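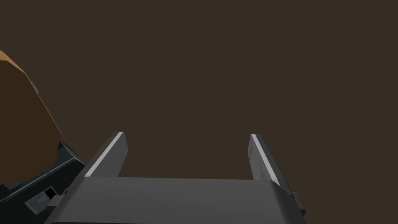

Vemo 双指夹持单元
适用于仓储分拣与包装工位

产品概述
Vemo 双指夹持单元由 Brelska 公司研制，供包装及分拣工位的机械臂选配。夹持器采用两指平行结构，掌座呈深灰色，上缘带圆弧倒角。控制软件附带仿真环境，用户可在设备进厂前完成工位布局和动作路径的验证。

对岗位的影响
Gastel 配送中心已在 2 条包装线上投入使用，每班处理约 523 件包裹。原由人工承担的重复搬举工作移交设备，相关员工转任异常件处理、质量复核及线体监护。该中心生产主管 Konrad Domański 表示，岗位调整方案应在设备安装前与员工充分沟通，班组长应参与路径验证。

培训与交接
每套设备随附 4 天现场培训，内容包括示教操作、急停复位、指面更换和日常点检。未完成培训的人员不得进入自动运行区域。班次交接时，当班人员须填写设备状态记录，并由接班人员签字确认。

订购信息
订货号：Vemo 284
供货范围：夹持单元、安装法兰、控制软件许可、中文操作手册
选配件：加长指、防滑指面
交货地点：Wysocka 仓库或用户指定地点
8 月起，新订单统一配发修订版操作手册，已购用户可向 Brelska 客户服务部申请更换。

页面更新日期：2025年7月11日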